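Returning kitchenware bought from the Jindberg outlet 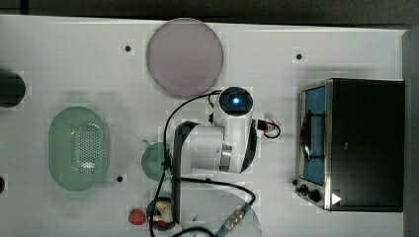
Posted in Household Purchases by Drullitz Resident

What is the time limit for returning an unused colander to the Jindberg outlet when the receipt has been lost? The limit is 30 days from purchase, and the store will accept a card statement in place of the receipt.

I would be grateful if members could confirm whether this also applies to items bought in the February clearance. My order came to 117 dollars and included pieces from the Fogh line. The outlet's telephone line has twice referred me to the website, where the page on clearance goods does not open.

Fogh Household Desk
Clearance goods are covered by the same period, with one exception. Items marked "final" on the shelf label may be exchanged but not refunded. The label wording is also printed on the packing slip, in the column to the right of the price. Customers who paid by card should bring the statement page showing the transaction, together with the card itself. Refunds are issued to the original card only. Orders above 349 dollars must be approved by the store manager, who is not present on Saturday. Your order falls below that amount and may be handled at the service counter at any time during opening hours.

Returns should be in their original packaging where possible. A missing carton does not void the return, although the store may deduct 2 dollars per item for repacking.

Jurirel Tenant
I returned a saucepan there last winter and they did not ask for the card, only the statement. It may depend on the clerk. Parking behind the building is now for permit holders.

Drullitz Resident
Thank you both. The packing slip does not say "final" beside any of the Fogh pieces. I will take the statement and the card to the service counter.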